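Skokcombe Forum > Software > Planning and perception
Thread: Object memory branch is in, try it on the living room task!

garba_tom
4 Sep 2023
The branch I've been threatening everybody with since July is finally merged. Short version: the planner used to replan from whatever the head camera saw on that tick, so anything that left view stopped existing. Now Killo keeps a small object memory between ticks (pose, class, a confidence that decays) and the grasp planner reads from that instead of the raw detections.

I ran it overnight on the living room room-tidy config, pumpkins and all, 3,000 episodes in sim. I love this config, it's got the glass doors, which the depth model hates, and small round things that want to roll.
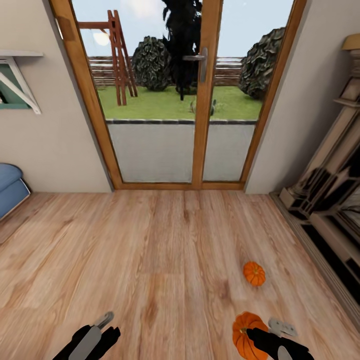

Both arms share one memory, and that's the part I'm most excited about. The old code had a table per arm and they'd fight over the same target, so you'd get two approach trajectories heading for one object and the collision checker vetoing both until the timeout. With the shared table the first arm to claim an object tags it and the other one goes looking for something else. Decay is set to 100 ticks by default. Please try other values and post what you get!

pinion_grease
Nice work, really. But 100 ticks seems way too long to me. If something gets bumped, you're planning a grasp on a ghost. I ran 20 on the kitchen config and was happier with it.

garba_tom
Twenty works if the head keeps moving. In the living room the view gets blocked close up, and with 20 the memory is gone before the view clears. When all you've got in camera is a big dark surface, the detector gives you nothing useful for a long stretch. 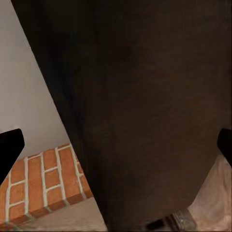

Close range in the same sim room: dark brown surface between the two gripper fingers, bricks off to the left.

At this distance I'd rather trust the stored poses than anything the segmentation head says. It loves to label a flat brown area as floor, and then the base planner thinks it can drive there. Fun to watch, bad for the score.

Ebuka Nwosu
Could you make decay depend on visibility? Count down only when the stored pose projects into the view and the detector doesn't find it there. If the spot is hidden or off camera, freeze the counter. You have the depth image anyway, so the occlusion test is one comparison per object.

garba_tom
Oh, that's good. I had a half version of it in the Ernard fork and dropped it when the glass doors kept returning depth from the garden. Let me dig it out.

pinion_grease
Still not sold. A frozen counter means a hidden object lives forever, and now the other arm can knock it across the room while you aren't looking. I'd put a hard cap on it.

garba_tom
Fair, a cap is easy, call it 105 to start so it sits just above the default. The case I want to get right is several similar things in one room, where an ID swap would hurt. The cylinders are the nasty ones, same tan color and close to the same size. One in the gripper, one lying on its side on the boards, and the matcher has to keep them apart while both arms are busy.

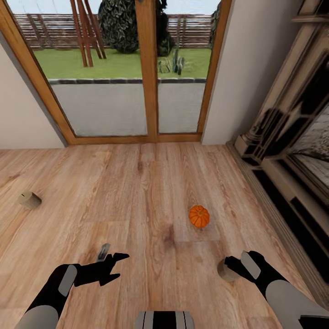 ohm_my
Swaps are my biggest headache too, and I don't think decay will touch them. Matching on class plus distance falls apart as soon as the base turns quickly. Have you tried giving held objects their own slot, driven by the forward kinematics of the arm, and leaving them out of the matching completely?

garba_tom
Not yet, they go through the matcher like everything else. That would shrink the assignment problem a lot. Trying it tonight!

pinion_grease
OK, that one I'd vote for. Make it a flag though, my gripper calibration is off and I don't want FK poses overriding the camera.

garba_tom
Flag it is, off by default. Branch name will be held-slots, and I'll post the config with it so you can rerun with the same seeds.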